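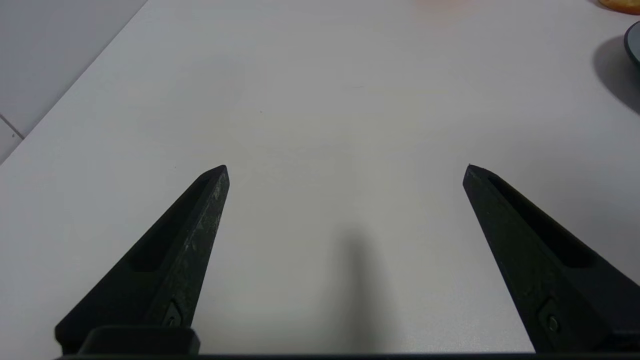
Yae Amano thinks the second verse is eight bars too long, and that the hook should come before people have time to look at their phones. She wrote me this at breakfast time, with no hello, and then she sent the same message again with the spelling corrected. I was a little hurt for an hour. Then I listened to the song on the bus to Hullon and I heard it with her ears, and now I cannot hear it any other way.

So the verse is shorter. I took out the part about my uncle's radio. I like that part very much and I have put it in the notebook for another song, where it will probably also be too long.

The album has now 14 tracks, if I count the skit with the telephone, and Ya-wen Tu does not want that I count it. She says a skit is a thing from the years when people bought CDs and had patience. I grew up on exactly those CDs. I learned half of my English from them, the half that I could not use at school, and every one had a telephone message or a door that closes or somebody ordering food. For me a rap album without a skit is like a house without a hallway. We agreed to mix it and decide after.

In the afternoon I recorded the hook of "Loncombe Road" again at Căpraru. The room there is small and gives the voice a dry sound, which is good for fast words and not so kind to singing. I did the hook very quiet, close to the microphone, almost speaking. The engineer asked if I was tired. I was not tired, it was the style! But he turned it up and doubled it and then he nodded, and he does not nod often. We kept the third take. The first was cleaner, but I rushed the word "tomorrow", and this word is the whole song.

My accent is stronger when I go fast. Before, I used to fix every line where I could hear it. On this record I leave it, except for two places where it changes the meaning, and one of them is rude.

The beat is still the old one, from March, with the slow piano and the drum that comes late. Ya-wen made it on headphones, and on the big speakers the bass covered everything, so she spent the evening taking it down little by little. I sat on the floor and wrote thank-you names for the back cover. It is hard to know where to stop with names.

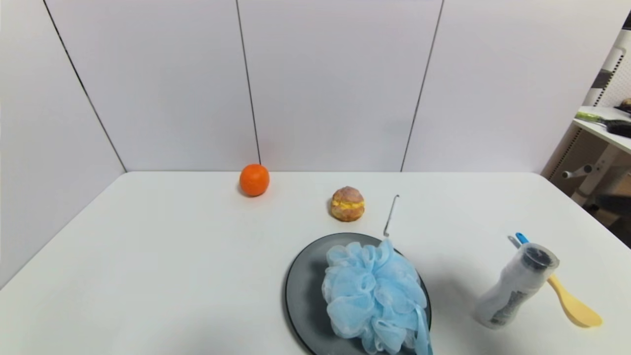
The Nandberg show

The list for Nandberg was published at 11 in the morning and we are on it. Not on the big stage, and we play early, before the people have eaten. But our name is there and the spelling is right. I looked at it many times.

I did not expect it. The single has 2727 plays since it came out, and I know that a good part of them are my sister. Yae says the people who choose do not look at the plays, they look if you can stand on a stage for twenty minutes without reading from your phone. I can do this. I could not do it last year in Loncombe, when I forgot the entire last verse and repeated the first one with more anger. Some people told me after that they liked the repetition.

The set will be five songs. I want to open with the new one and Ya-wen wants to open with the one they maybe know. We also need a person for the second microphone - I run out of breath in "Night Bakery" always at the same line, and the audience can hear it coming.

Tomorrow: call Căpraru for the files, answer the festival about the cables, practice the set standing up. I do it sitting too often.

Home | Diary | Songs | Lyrics | Shows | Write to me

Comments

dustyneedle: Keep the skit. Please keep the skit.

Marrow: I was at the Loncombe gig and I thought the repeated verse was on purpose. It was the best part of the night.

third_row_left: Is the uncle's radio verse the one you did at the open mic in Hullon? That one had me, sorry to see it go. Good luck at Nandberg, I will come early.

dustyneedle: Also open with the new one. The people who come early are the ones who want new things.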